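Children's Live Music in Niltville: project report

Vasanthi Thomas, media and performance, year 2

Aim was to find out how a kids' band keeps under-sevens listening for a whole show. Picked Pistent, a duo from Livholm who do action songs and a bit of puppetry. Saw 2 shows in February, one at the Naidoo Hall, one at the library. Same set list both times, very different crowds.

Method: sat at the side, noted when children stood up, sang or wandered off. Short chat with the band afterwards. Parents' survey went out late so only 30 replies, most of them from the hall.
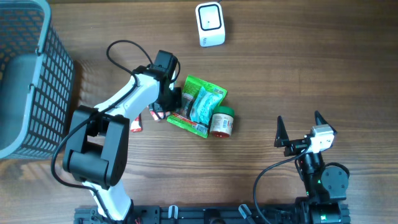

Fig. 1. Tabletop with grey basket and packaged items.

Findings. Songs with actions worked best by miles. The slow lullaby lost the back rows at both venues. Call and response got them back, usualy by the second line. Puppet came out 4 times per show and parents mentioned it more than any song. Talking between songs was the weak spot, too long at the library.

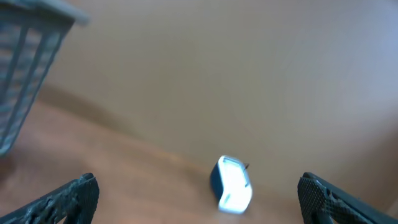 Fig. 2. Basket and plain beige wall.

Sound was a problem at the hall. Echo, words hard to catch from the back. Library much clearer but the little ones were sat very close and a couple got upset at the drum.
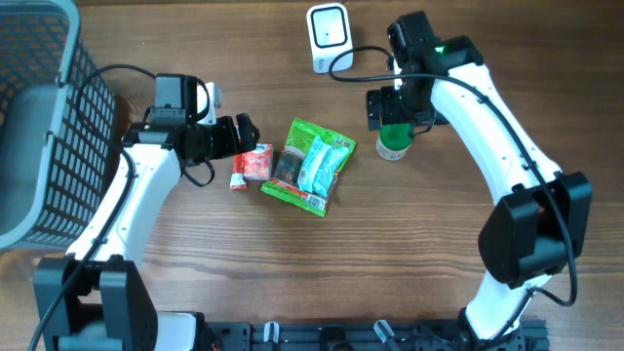 Parents also wanted a earlier start, before lunch if possible. The band said mornings are hard because of the drive from Livholm. Would have liked a third show to compare, ran out of time. Survey questions are in the appendix.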